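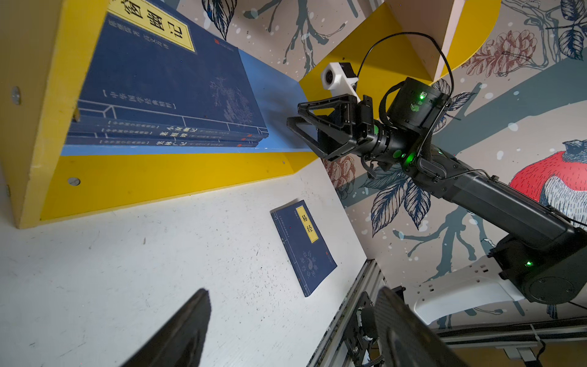
4. Fixing the shelf unit and setting the shelf height

Read this section before you load the Trilton shelf unit. You should already have finished section 3 and have the unit standing upright with the back panel in place. Allow 15 minutes for the shelves and a little longer for the wall strap.

You will need:
Phillips screwdriver
Spirit level
Pencil
Drill and a bit to suit your wall
Wall strap and short screws (bag C)
Shelf pins (bag D)

Wall plugs and wall screws are not supplied. Walls differ, and the right plug for brick will not hold in drywall. Ask at a hardware store if you are not sure what your wall is made of.

4.1 Leveling the unit

1. Move the unit to where it will stand. Do not drag it. Lift it from the side panels with one person at each end.
2. Place the spirit level on the base, first side to side and then front to back.
3. Turn the feet by hand to raise or lower each corner. Clockwise lowers the corner.
4. Push gently on one upper corner. If the unit rocks, go back to step 3.

Note: On thick carpet the unit may settle during the first weeks. Check the level again after a month and adjust the feet if needed. Empty the top shelves before you do this.

4.2 Fitting the wall strap

CAUTION: The unit can tip over if a child climbs on it or if the upper shelves carry most of the weight. The wall strap must be fitted, even if the unit feels steady without it.

1. Screw the metal plate to the underside of the top panel, using two short screws from bag C. The holes are already drilled.
2. Hold the free end of the strap flat against the wall, directly behind the plate, and mark the hole with a pencil. The mark should be 1,110 mm from the floor if the feet are fully screwed in.
3. Check for pipes and cables before drilling.
4. Drill the hole, insert a wall plug and fasten the strap.
5. Pull the strap through the buckle until there is no slack. Fold the loose end back and tuck it under.

If there is a baseboard, the unit will stand a little away from the wall. The strap is long enough to cover this gap. Do not pack the gap with cardboard.

4.3 Placing the shelves

1. Decide on the spacing. Measure your tallest book and add two fingers' width so that it can be tipped out easily.
2. Push four shelf pins into the holes at the same height, two on each side. Press until the collar touches the panel.
3. Lower the shelf onto the pins at a slant, back edge first, then let the front edge down.
4. Press on all four corners. A shelf that clicks or moves has a pin in the wrong row.

The middle shelf is fixed and holds the side panels together. Do not remove it.

4.4 Loading

Start from the bottom. Put atlases, binders and other heavy items on the lowest shelf. Paperbacks can go anywhere.

Large books are better laid flat, with the biggest at the bottom of the pile. Keep a flat pile to no more than 5 large volumes. Books standing upright need a bookend if the row is not full, or the covers will warp over time.

CAUTION: Do not place a television on the top panel.

4.5 If something does not fit

Shelf will not go in: The side panels are not parallel. Loosen the screws in the fixed shelf by one turn, insert the loose shelf, then tighten.
Pin falls out: Use a spare from bag D. Do not glue pins.
Strap will not tighten: The webbing is twisted or threaded from the wrong side. Take it out and start again from the back of the buckle.

Spare pins and straps can be ordered from Skostetti using the part numbers in section 6.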